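Ornon Recogida
Módulo de clasificación de menaje para cocinas de colectividades

Distribuye: Hovari
Estado: bajo pedido, con periodo de prueba
Servicio técnico: incluido el primer año

Antes de pedir presupuesto, lea esto entero. En Hovari vendemos equipamiento de cocina desde hace 11 años y hemos retirado más automatización de la que hemos instalado. Ornon es el primer brazo que aceptamos en el catálogo, y lo aceptamos con reservas.

Qué hace
Recoge piezas sueltas de una encimera, una por una, y las lleva al punto que se le haya asignado: cubiertos a la cuba, estropajos a su bandeja, lo que no reconoce se queda donde está. Trabaja con un brazo fijo sobre pedestal y una pinza de dos dedos. No friega, no seca, no repasa. El fabricante habla en su folleto de «cocina autónoma» y nosotros hemos quitado esa expresión de todos nuestros papeles.

Qué cambia para el personal
Menos de lo que se promete. Timo Ehlers, que lleva la puesta en marcha de nuestros equipos, estuvo con el módulo en el comedor de Scanlon durante 3 semanas. La plantilla del turno de tarde siguió siendo la misma: 5 personas. La que antes separaba cubiertos pasó a vigilar el brazo, reponerle la cuba y apartar lo que dejaba sin tocar. Según ella, acababa con las manos menos castigadas y con la cabeza más cansada. Nos parece un resumen justo y preferimos que lo conozca usted ahora.

También cambia el orden del trabajo. Las bandejas tienen que llegar vaciadas de restos y las piezas, separadas entre sí. Si su equipo amontona, el brazo se para y espera a que alguien pulse la confirmación. En Scanlon esto provocó discusiones la primera semana, sobre todo a las horas de más salida.
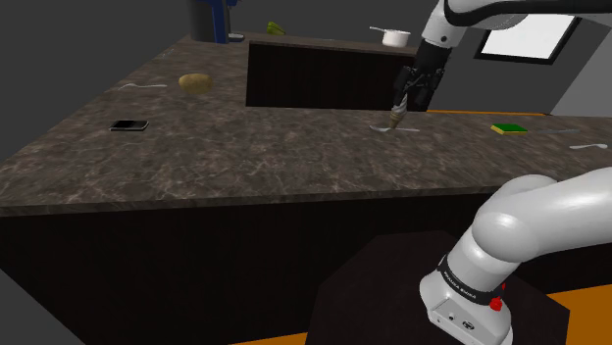 Los objetos planos y finos son lo más delicado. Una cuchara tumbada sobre piedra pulida ofrece muy poco donde agarrar, y una superficie con veta complica la lectura de los bordes. Pida siempre una prueba con su propia encimera y su propio menaje. Los vídeos del fabricante no sirven como prueba, por buenos que sean.

Lo que no nos convence
El ritmo. Una persona con práctica va bastante más deprisa, y lo seguirá yendo por mucho que se ajusten los parámetros. El módulo compensa en turnos largos y monótonos, con poca variedad de piezas. En una cocina pequeña no lo recomendamos.

El programa de planificación, Skallirus, se vende aparte. Genera informes por turno que a la dirección le gustan mucho y al personal bastante poco. Si lo contrata, acuerde antes por escrito quién ve esos datos y para qué. Podemos entregarle el módulo sin él y funciona igual.

Instalación
Hace falta una zona despejada frente a la encimera, toma de corriente propia y unos 30 minutos de formación por persona. Benedikt Bauerfeind, responsable de taller, visita el local antes de cerrar ningún pedido. Ha dicho que no a varios clientes y lo volverá a hacer.

Condiciones
El periodo de prueba se factura aparte y se descuenta si hay compra. La devolución no lleva penalización. No aceptamos pedidos para instalar en diciembre: es mal mes para cambiarle la rutina a una cocina.

Consultas sobre Ornon Recogida: pregunte por el taller y tenga a mano las medidas de la encimera y una lista del menaje que usa a diario.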